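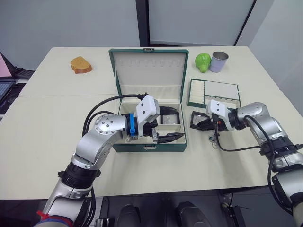
Unit 4: What a Product Test Can and Cannot Tell You

Print this page | E-mail this page

Reading for this unit: the Weltine mattress report and the Klinhom stain remover leaflet, both in the course packet. Bring the packet to class. Last year half the room didn't, and we wasted a session reading aloud.

Start with the claim on the leaflet: "Removes 100 percent of everyday stains." Before you ask if it is true, ask what it would take for it to be false. Who decides which stains are everyday? If a stain stays put, is it then a tough stain, and out of the count? A claim that can be rescued this way after every failure tells you very little. I would give it no weight at all. Some of you will think that is harsh, and you are welcome to argue it in your paper.

Sample size

Weltine says 303 customers tried the mattress and most slept better. The number sounds solid. Now read the small print on the back page. These were people who bought the mattress, kept it past the return period, and answered a survey. People who hated it had sent it back. You could ask thousands more of the same people and the problem would still be there.

Also, "slept better" than what? Their old mattress, presumably, which they were unhappy enough with to replace. Any new mattress might do well against that.

Ratings

Grumico collects star ratings for kitchen goods. A score of 4 out of 5 looks respectable until you check what everything else on the site gets. If nearly every toaster lands at four or above, the score does not help you pick a toaster. Look at the spread, and read the low reviews first. Plenty of those are complaints about late delivery, so they have to be thrown out as well.

Who paid

The Trakirov luggage test was paid for by Trakirov. This does not make it wrong. Students like to stop here, and they lose marks for it. Find the step where the money could have changed the result: the choice of rival bags, the height of the drop, the decision to publish. The report names no rival bags. I find that hard to excuse.

For your paper

Pick one claim from a package or an ad you have at home. Copy it out word for word. Say what was measured, against what, and what result would have counted as failure. If the maker doesn't say, write that down and don't guess on their behalf. Two pages, typed. Papers are due in August, on the date in the syllabus, and I don't take them by e-mail.

Handout revised 15 Jul 2025

Print this page | E-mail this page
Shares: 5 | Comments: 4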